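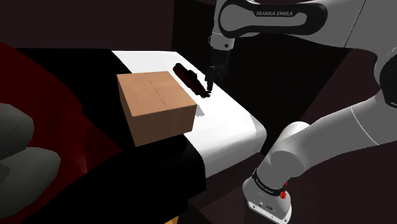 Staniforth藏图的整理与重新上架工作已告一段落，自本期通讯发出之日起，阅览室恢复受理该批卷装图纸的调阅申请。该批藏图共1,046件，绝大部分为工程图、地籍图及建筑立面图的卷件，入藏之初即以圆筒收存，多年来分散放置于旧库房的木架、铁柜及过道一侧的搁板上。卷装图纸在保管上有其特殊的难处。平面图纸放入图柜，受力均匀，取放亦有定式；圆筒则不然，凡是圆柱形的物件，例如图中横放在白色台面上的那件深红色圆柱体，与台面接触的部分都只有窄窄的一条，自身重量全部由此承担，两侧若无依托，稍受触碰即可能移位。图卷长期如此搁置，贴近台面的一侧会逐渐压扁，纸张随之产生折痕，外层的蜡布或描图纸尤其容易受损。本次整理的主要内容，即是为全部卷件更换收存方式，并借此机会核对目录、补录遗漏、确定今后的调阅办法。现将有关情况向各位读者及会员单位通报如下。

一、藏图来源与范围

Staniforth藏图由Staniforth测绘事务所的后人移交本馆，移交时附有手写清册两本。第一本按委托人姓名排列，第二本按图卷入柜的先后排列，两本之间没有统一编号，部分条目互有出入。事务所早年的业务以Skeseck一带的田界测量为主，后来陆续承接码头、学校、排水渠及私人住宅的绘图，因此藏图内容较为庞杂，既有供法律用途的正式图件，也有现场草图、试色样张和用作底衬的废图。

移交初期，本馆曾计划将草图及废图另行处理，仅保留正式图件。经过对样本的逐件查看，这一计划已经放弃。若干草图上保留了正式图件中没有的标注，包括水井位置、已拆除的界墙以及当时地块使用者的姓名。用作底衬的废图中，也发现了Skeseck旧码头的一份早期平面图，纸面虽有剪裁，主体部分仍可辨读。目前全部图件均予保留，统一编入同一目录，以状态栏注明其性质。

需要说明的是，清册所载条目与实际图卷并不能一一对应。有的条目写作一卷，打开之后内含数张；有的图卷外面套着另一张图的封皮，题名与内容不符。此次编目以图纸本身为准，一张图纸即为一件，清册中的原题名另列一栏，供读者查考。此前已发表的论文和报告如引用了旧编号，仍可凭旧编号检索，阅览室备有新旧编号对照表。

二、收存方式的调整 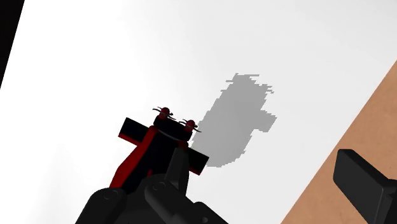
Iman Mahrous

旧库房的条件，长期读者大多了解。图卷原先多装在原纸筒内，纸筒酸性较强，内壁发脆，取图时常有碎屑脱落在图面上。另有一部分没有外筒，仅以布带扎紧，布带勒入纸层，形成一道道横纹。还有少量图卷竖放在柜角，下端长期承重，边缘卷曲破损，个别图件的图签因此残缺。

调整之后，各件图纸按照尺寸和纸张状况分为三类处理。

第一类为可以展平的图件，经过回潮和压平，装入无酸封套，平放于图柜抽屉。每只抽屉内的封套叠放高度设有上限，封套开口一律朝向抽屉左侧，便于管理人员在不抽出整叠图纸的情况下查看编号。

第二类为不宜展平的图件，包括裱布大图、蜡布描图以及颜料层较厚的彩绘图。这一类图件改为外卷式收存，即将图纸卷在直径较大的无酸筒芯之外，再覆以无酸纸和棉布，两端架空于支架上，使图纸本身不与任何平面接触。外卷方向以图面朝外为原则，颜料层已出现起翘的图件则由修复人员逐件决定。

第三类为已有明显破损、须先行修复方可定类的图件，暂时存放于修复室，不开放调阅。此类图件的清单已张贴于阅览室入口，读者在提交申请之前请先行核对，以免往返。

支架的选用经过了一段时间的比较。最初考虑采用金属挂架，承重较好，但挂钩部分与筒芯之间存在摩擦，取放时容易带动图卷转动。后来改用带凹槽的木托，木料经封闭处理，凹槽内衬毛毡。试用期间发现毛毡易积尘，且纤维会附着在棉布外套上，遂改衬聚乙烯泡沫。现行方案即以此为准。库房内同时取消了过道一侧的搁板，过道宽度得以恢复，推车可以直接进入各排之间。

标签的位置也作了统一规定。过去的标签有的贴在筒身，有的写在封皮内侧，查找一件图纸往往需要移动相邻的数件。现在每件外卷图的一端均悬挂棉纸吊牌，朝向过道，上书编号及架位，不写题名。题名以目录为准，吊牌上不再重复，避免日后更正题名时需要逐件更换。

三、编目与校核

编目工作由Howard Lambert主持，Khải Đinh负责图面内容的著录，Jordan Wragg负责尺寸、材质及状态的登记。著录项目包括题名、绘制者、委托人、比例、方位、材质、着色方式、图签文字、背面文字及附记。凡图签文字无法完整辨读者，以方括号标明推定的部分，并在附记中写出依据，不作径改。

地名的处理是编目中最费时日的一项。同一地块在不同年代的图上往往有不同的写法，Skeseck的拼写在早期图件中即不统一，若干小地名在现行地图上已不存在。著录时一律照录原图写法，另设规范地名栏，供检索之用。规范地名以教区登记册为据，登记册中没有的，参考邻近地块的图件推定，仍无法确定的则留空。读者如对某一地名的位置有确切的材料，欢迎以书面形式告知编目组，并请注明材料出处。口头转述恕不作为修改目录的依据。

比例尺的登记也有一项值得提及。部分图件绘有线段比例，单位为当地旧制，与后来通行的单位并不一致。Khải Đinh在比对了同一地块的4份图件之后，整理出一份换算说明，附于目录之后。这份说明仅适用于Staniforth事务所绘制的图件，读者在使用其他来源的图纸时，请勿直接套用。

校核分为两轮。第一轮由著录人员互换核对，重点在于编号与实物是否相符；第二轮由未参加著录的人员从架位出发，随机抽取图件，反查目录。第二轮校核共抽取200件，发现架位登记有误者2件，均为相邻架位互换，已当场更正。尺寸登记的误差在允许范围之内，未作改动。

四、调阅办法

恢复调阅之后，申请程序与以往略有不同，请各位读者留意。

申请须提前提交，可以使用书面表格，也可以通过Gokstead档案馆的读者登记处代为转交。申请表应填写目录编号，仅填写题名或地名的申请，工作人员将先行协助检索，再由申请人确认编号，所需时间相应延长。外卷式收存的图件每次调阅以一件为限，展平图件则可同时调阅同一抽屉内的数件。

外卷图的展开和收卷一律由工作人员进行。展开时图纸置于铺有绒布的大台上，四角以布包铅块压住，读者请勿自行移动铅块，也不要将笔记本、书籍或手肘置于图面之上。阅览期间只可使用铅笔。需要量取尺寸者，可向服务台借用透明胶片尺，请勿使用圆规、分规及金属直尺。

拍照原则上允许，但须关闭闪光灯，并在登记簿上写明用途。作个人研究之用者不另收费；用于出版、展览或商业用途者，须另行申请许可。部分图件的委托人后裔在移交协议中保留了特定权利，目录中已有标注，遇有此类情形，本馆将代为联系，但不能保证答复的时间。

复制服务暂时只提供给已经展平的图件。外卷图的复制需要专用的设备和较大的台面，现有条件尚不具备，相关申请一律登记备案，待条件允许时按登记先后办理。过去已经制作的复制件仍可在阅览室查看，其图像质量参差不齐，引用前请与原件核对。

五、图筒与旧纸筒的处置

整理过程中替换下来的旧纸筒和封皮，并未全部废弃。凡纸筒外侧写有文字、盖有印章或贴有运输标签者，均予保留，单独装盒，编号与原图件相连。若干标签显示，部分图卷曾寄往Altetti，后又退回，收件人栏有涂改的痕迹。事务所与Altetti方面的往来，在现存的信札中没有记载，这些标签因而具有一定的参考价值。对此有研究兴趣的读者，可以申请查看标签盒，无须另行申请调阅对应的图卷。

没有文字的旧纸筒已经清出库房。曾有会员单位询问能否领取，用于收存各自的图纸。考虑到纸筒酸性较强，不宜再与图纸直接接触，本馆未予同意，尚请谅解。

六、对会员单位的建议

近年来，多家会员单位就自有卷装图纸的保管问题来函咨询。各单位条件不一，难以提出统一的标准，以下几点供参考。

图卷如暂时没有条件更换收存方式，应首先解决受压和滚动的问题。可将图卷平行放置于有挡边的托盘内，一层为限，图卷之间以无酸纸卷隔开，不可叠放。确需叠放者，应将较重的图卷置于下层，并定期查看下层图卷的截面是否仍为圆形。

图卷外面的橡皮筋、细绳和金属夹应当尽早去除。橡皮筋老化之后会粘附在纸面上，去除时切勿强行撕扯，宜请修复人员处理。替代的办法是使用较宽的棉带，松松系住，以能伸入一指为度。

长期卷紧的图纸不宜骤然展开。纸张干燥时强行拉平，往往从边缘开裂，裂口多沿旧有的折痕延伸。应先将图卷放入湿度较高而洁净的环境中，待其自然松弛，再分次展开。蜡布和水彩图件对湿度较为敏感，没有经验的单位请勿自行操作。

库房内的图卷应当登记架位。许多单位的清册只记题名而不记位置，经手人离任之后，查找便十分困难。登记的方式可以很简单，一本簿册即可，要点在于每次移动之后及时更改。

有意派员前来观摩的单位，可与Beryl Lightfoot联系安排。观摩内容包括外卷式收存的操作、吊牌的书写和抽屉内封套的摆放。修复室不在观摩范围之内。

七、后续安排

修复室内第三类图件的处理将继续进行，每完成一批，即在阅览室入口更新清单，不再逐件通报。目录的印刷本正在排版，已知的错漏将在付印之前一并更正，读者如有意见，请于明年3月以前寄达。印刷本收录全部题名、编号及规范地名索引，附新旧编号对照表，不收图像。

背面文字的著录尚未全部完成。不少图件的背面写有账目、路程和气象记录，字迹潦草，且多用缩写，辨读需要较长时间。此项工作由Khải Đinh继续负责，完成之后将以增补页的形式附于目录。熟悉本地旧式账目缩写的读者，如愿协助辨读，请在来函中简要说明所熟悉的年代和行业。

整理期间阅览室多次临时调整开放时段，给读者带来不便，谨此致歉。在此期间已经登记而未能办理的调阅申请继续有效，工作人员将按原登记次序逐一联络，申请人无须重新提交。联系方式如有变更，请及时告知登记处。

6/13/21
Gokstead档案馆 图件部

来函请注明“Staniforth藏图”字样，并附目录编号。查询架位及调阅进度，请径向读者登记处提出。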